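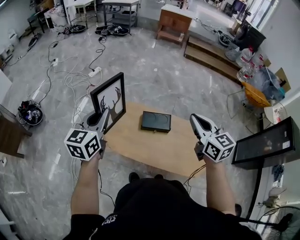

Ganstead Institute, Department of Housing and Domestic Space

3.2 Low tables and the use of the living room

The low table is often left out of studies of domestic space. Surveys of rented housing record the number of bedrooms, the floor area and the state of the kitchen, and treat the furniture of the living room as a matter of taste. Our visits to homes in Arnness suggest that this leaves a gap. In small flats the low table takes on work that was once shared between a dining table, a desk and a sideboard, and its size and position have a clear bearing on how the rest of the room is used.

The sample for this part of the study was made up of 38 households, all renting from the same landlord and all living in flats built to one of two plans. In the first plan, known locally as the Cuadros type, the living room opens straight on to the kitchen. In the second it is a separate room with a door to the hall. Each household kept a simple diary for 20 days, noting in the evening what the low table had been used for and what had been left on it overnight.

Meals were the most common entry in the Cuadros flats. Where the living room was separate, paperwork, homework and sewing appeared more often, and meals were eaten in the kitchen even when there was little room to sit down. Households with children cleared the table more often than those without, usually just before the evening meal. Several diaries record small disputes over who should do this.

A second finding concerns display. Tenants were not allowed to fix shelves or hang pictures without written consent, and many had chosen not to ask for it. Photographs and ornaments therefore stood on whatever surface was at hand. Where they shared the low table with daily tasks, they tended to be kept to a far corner, out of reach of cups and plates (Figure 4). The corner nearest the door was rarely used in this way. We take this to be a practical habit, although two diaries describe the corner as a place set apart and give it a name of its own.

Table size mattered less than expected. A top 700 mm long was found to support much the same range of tasks as a longer one, provided that a clear strip of at least 200 mm was left along one side. Height was a more frequent cause of complaint. Older tenants found it tiring to write or eat at a low surface, and some had raised the legs on blocks - a change that made the table less useful to young children in the same home.

These results should be read with some care. The diaries were kept in winter, when more time is spent indoors, and a further round planned for May will show whether the pattern holds. The storage trials in the Jorik building are reported separately in section 3.3.

Figure 4. Light wooden low table with a black picture frame standing at the far left corner.

Contact the department | Copyright Ganstead Institute | Back to top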